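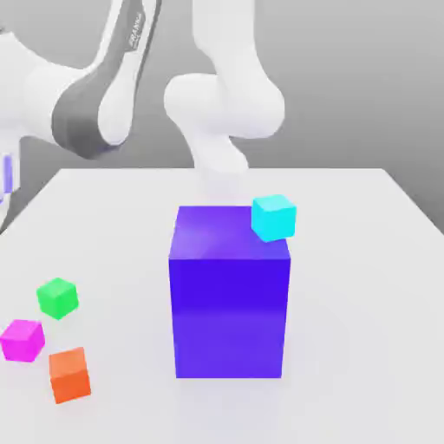
The logger at Dedwood Lagoon recorded at intervals of 60 seconds. Sarla Singhal changed its battery at low water, wiped the contacts and entered the voltage in the station book.

"Salinity is up at the inlet," she said.

Ívar Ladefoged checked the previous entry. The sluice had been set to 350 millimetres in February and the book showed no adjustment after that. He measured the opening with a steel rule. It was 500.

"Someone has moved it."

"Prapai has the only key."

They walked the bund to the second gauge. The saltmarsh plots lay on the seaward side, each marked with four canes. In plot six the glasswort had reached the upper cane. The eelgrass bed beyond it had been mapped at 800 square metres, and its edge now ran past the old marker post.

A flock of godwits was feeding along the channel. Ívar wrote down the species, the time and the state of the tide.

Prapai Wattanapong was at the hut when they returned, cleaning mud from a padlock.

"The gate," Sarla said.

"Yes." Prapai put the padlock on the bench. "The mullet couldn't get through."

Sarla opened the book at a new line. She wrote 500, then the date, and turned it round for Prapai to sign.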